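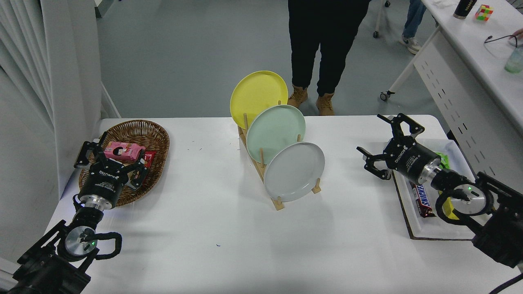 Two readers wrote in after the May issue to say much the same thing, that we're too hard on parallel grippers and that most of the trouble blamed on fingers is really the camera's fault. One of them put it more bluntly: give a bad gripper a good view and it will beat a good gripper with a poor one, so stop comparing fingers and fix your eyes.

I'd like that to be true, as cameras are cheaper than grippers. I don't think our own trials bear it out, or at any rate they don't bear it out as neatly as the letter suggests.

For anyone who skipped the last issue, we are trying two ways of setting up a two-arm table for ordinary household jobs. The objects are dull on purpose: plates in a wooden rack, snacks in a wicker basket, a shallow tray with a Snickers in it. Both arms carry two-finger parallel grippers. The first setup runs on the Holport controller with its stock settings. The second uses the same arms and the same grippers, but the control side is Sostex, which promises "adaptive contact" and costs a good deal more.

We did 81 attempts in all before the table was needed for something else. That's too few to settle anything, and I'd be wary of anyone who sold you a controller on so small a number. Still, some of it is worth passing on.

**Plates.** The rack is a slanted base with short dowels, and the dowels are what catch you out. A plate standing on edge gives two flat fingers an easy rim to pinch, and both controllers did well on the lift. Putting it back was another matter. Holport tends to press on when the rim meets a dowel, and you end up pushing the rack along the table. Sostex backs off and tries again, up to 8 times if you let it, and I let it once and went to make tea. It got the plate in. Whether that counts as a success depends on how long you're prepared to wait for your dinner things.

**Packets.** I expected Sostex to earn its price on these and it didn't. Wrappers crinkle and slide, and a packet half under another one gives the force reading nothing steady to work with. The results were close enough that I couldn't tell you which controller was running if you hid the screen. The basket made it worse for both, as open fingers are wide and the rim is always nearer than you think.

**The camera question.** We moved the head camera up and tilted it further down, as our correspondents would want. Plate lifts improved under both controllers. Packets hardly changed. My reading is that a better view helps you arrive in the right place and does very little for you once the fingers are closed round something soft. The view from above also suffers every time a gripper goes into the basket, when the body of the thing hides the very packet it's after. A wrist camera might help there. We have one from Bråten on loan, and it took us 7 tries to get it talking to Holport, so I'm in no hurry to praise it.

The Wosby soft fingertips have arrived too. The leaflet says they "improve grasp reliability on all common packaging", with no table, no object list and no mention of what they were compared with. They'll go on one arm only, with the plain fingers left on the other, and both arms will get the same packets from the same basket. If the soft tips are good I'll say so in print. Nearly every fingertip I've been sent has done nicely on the maker's own block of foam.

If you've run Sostex against anything else on the same arms, please send your failures along with your successes, and tell us where the camera was. Logs are better than videos. We can't do much with a video of the one that worked.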